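Magazine > Features > Work & Machines

Filed under: Robots, Training, Office Life

Teaching the arm to tidy up

By Marites Pangilinan

The first thing Duyên Sầm does in the morning is put the furniture in the wrong place. She pulls the office chairs away from the desks, turns them at odd angles and leaves them there. Then she sits down at a pair of hand controls and spends the next few hours moving them back with a robot arm.

Sầm is one of 4 operators at Natby, a small company that wants to sell robots to firms that rent out offices by the day. The rooms have to be reset every evening. Desks get wiped, trash goes out, and chairs go back where they belong. Natby decided to begin with the chairs.

"People think a chair is easy," Sầm said. "You grab it and push. But you grab it in one place and it rolls, and you grab it in another place and it spins around on you."

Natby doesn't write out instructions for the arm. An operator does the job by remote control, and the system records what the cameras saw and how the joints moved. Each finished run is called a demonstration. When I visited in February, the team had 734 of them for chairs alone.
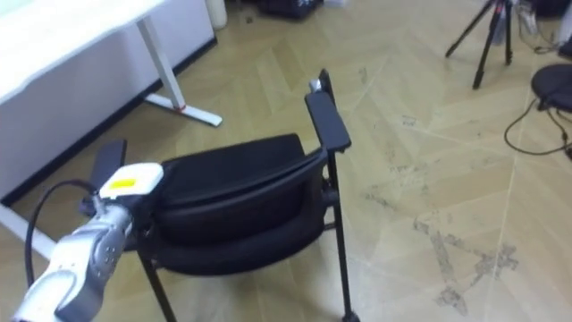 Getting hold of the chair is the slow part. Sầm brings the gripper in from the side and waits a moment before she closes it. New operators tend to rush this, she said, and they end up bumping the chair away. A run with a bump in it can still be used if the operator recovers well. Rogelio Belmonte, who reviews the recordings, keeps those in a separate folder.

Belmonte throws out more than I expected. Of the 54 runs recorded the day before my visit, he had marked nearly a third as unusable. In some of them the operator had stopped to think halfway through, and he doesn't want the robot to learn to stop. In others the chair was lined up well but the arm had taken a strange path to get there.

Operators also have different habits. Precious Bautista used to drive a forklift, and she makes long, steady moves with few corrections. Sầm makes many small ones. For a while the trained model seemed to switch between the two styles partway through a job, and Belmonte had to sort the runs by operator before it settled down.

The company has also tried teaching by hand, with a person holding the arm and walking it through the motion. Bautista liked it for short tasks. For chairs it was tiring, and the person kept getting in the way of the cameras. They went back to the controls after 2 weeks.

On its own, the arm now gets a chair to the desk in most attempts, Belmonte said, as long as the chair is a kind it has been shown. Heavy ones still give it trouble. So do chairs with a jacket over the back, and those are next on the list.

By noon Sầm had finished her morning set. She saved the last run, stretched her hands, and went to move the chairs again.

More in Features
The night shift at Dirkura's sorting floor
Mortimer Ambrose on forty years of fixing elevators
Why Rikel went back to paper work orders
What a forklift driver notices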